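Black cloth on a work table keeps rumpling and won't sit flat against the wall

Home & Household > Fabrics and coverings
Viewed 2,912 times

Renato Mangubat
Hello all, hoping someone here has fought this one and won. I've got a long table pushed up against a plain wall and I keep it covered with a black cloth, partly because I like a dark background to work on and partly because the top underneath is ugly. The cloth is plain matte stuff, bought off the roll at Garnano in Wunlow, 243 cm long, and I think it's a polycotton but the label on the roll was no help and neither was the lad at the till.

It looks lovely for half an hour. Then I put a cup down, pick up a tool, lean over to reach something, and the whole lot starts to creep. By teatime I've got ripples all over and the back edge has wandered off the line of the wall. 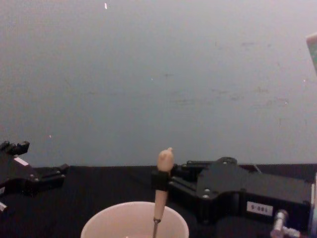

I've tried ironing it on the table (scorched smell, got told off) and I've tried pulling it tight and tucking it under at the front, and that lasts until the first time I catch it with my elbow. I don't want to glue it because it has to come off for washing. I don't really want to staple it either, though I'm weakening.

Two things I'd like to know, then. Is there a way of getting it properly flat without an iron, and is there a way of keeping it there that I can undo? It's picking up every bit of fluff in the house as well, so if anyone has a cure for that I'll name a cat after you. 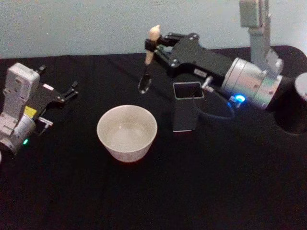
Cutting it shorter has crossed my mind too, seeing as there's a fair bit spare at the ends and I wonder if the weight hanging down is doing the pulling. But I'm not sure that's it. The creases go across on the diagonal, and you'd think a straight pull would make straight ones, wouldn't you? And the far edge where it meets the wall is more of a lazy wave than a line. It bothers me more than it should.

Thanks in advance, and sorry for going on!

Marilou Castillo
Hiya, I used to do tables for craft fairs, so I've sworn at a lot of black cloth. Diagonal creases nearly always mean it's being pulled at one corner, or it was cut a bit off the grain when it came off the roll. Pick it up by two corners along one long side and let it hang. If it twists, it's off grain, and no amount of ironing will sort that. You can sometimes coax it back by getting someone to hold the other end and pulling gently corner to corner while it's damp.

For getting it flat without an iron, fill a spray bottle with water, mist the cloth lightly on the table, smooth from the middle outwards with your hands and then leave it alone overnight. Really leave it alone, don't put your cup back on it at ten o'clock because you fancied a brew. Check first that damp won't hurt the table top.

To keep it there I use the rubbery mesh you get for putting under rugs. Cut it a bit smaller than the table, lay it down, cloth on top. That stops most of the creeping. Then tablecloth clips along the front, 3 is plenty unless it's a giant of a table. For the back, pull the table out from the wall, fold the cloth straight down over the edge, clip that too if the lip is thin enough, and push it back. You won't get a straight back edge by poking at it from the front, I promise you I've tried.

Fluff: damp rubber glove, wiped all one way. And wash it on its own with no fabric softener, inside out if it's hemmed.

Uvero
just use gaffer tape

Shearer
Tape is all right underneath but it leaves gunk if you forget it over the summer, ask me how I know. I'd go with Marilou's mesh. Only thing I'd add is wash the cloth BEFORE you cut it to length, mine lost a good bit on its first wash and I ended up with bare table at both ends. Mine's cotton though so yours might behave.

Renato Mangubat
Brilliant, thank you. I held it up like Marilou said and it does twist, so the lad at Garnano has some explaining to do! I've ordered the mesh and I'll try the damp pulling when my sister's round to hold the other end. Leaving the scissors in the drawer until it's been through the wash.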